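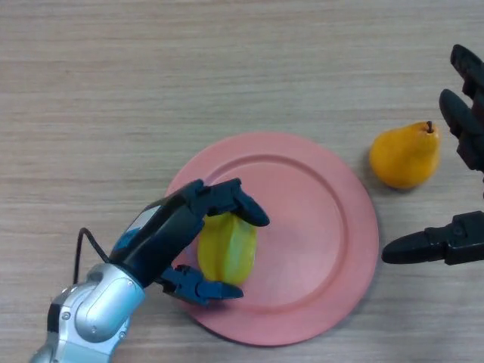 Right, so I finally did it. I've moved this whole site off Clanell and on to Stulen, and I only lost one evening and most of a bank holiday to it!

If you've been reading for a while you'll know I've moaned about Clanell before. It was fine when I had a dozen posts and a page about my allotment. Then I hit 700 posts and every time I fixed a typo it wanted to rebuild the lot, tags and archives and everything. I'd press save, go and put a wash on, come back and it would still be chugging through 2000-and-something. Seven minutes for a comma.

Stulen only rebuilds the pages that have changed, so a typo now takes a few seconds. It's also much less fussy about where you keep things. I've got my drafts in one folder, finished posts in another, and a third called "hmm" which I'm not going to discuss.

The templates were the painful bit. Clanell lets you put one template inside another inside another, and past me had gone to town on that (there was a file called footer-inner-new-2, and yes, it was the one in use). I ended up printing out the old home page and going over it with a highlighter to work out which bits I still wanted. Not that many! The tag cloud has gone, so has the "currently reading" box, which had been stuck on the same book since I moved to Tolham.

Then there were the links. The import tool said it had found 807 internal links and that up to 70 of them might be broken. I went through them with a cup of tea and most were just missing the slash on the end, which Clanell didn't mind and Stulen very much does. A search and replace sorted those. The rest were posts I'd deleted years ago and kept cheerfully linking to.

I've also started using Cui for the style sheets. It's a small set of ready-made bits (buttons, cards, a menu that works on a phone) and you copy in the ones you need and ignore the others. I'd always written my own from scratch and was a bit sniffy about that sort of thing, but the menu alone has saved me a weekend. The default green was horrible, so I changed that straight away.

Still to do: search doesn't work at all, the RSS feed is showing March's posts twice, and code samples run off the side on narrow screens. If you subscribe by feed and got a great flood of old stuff last night, sorry, that was me. It should have settled down by now, but leave a comment if it hasn't and tell me which reader you use.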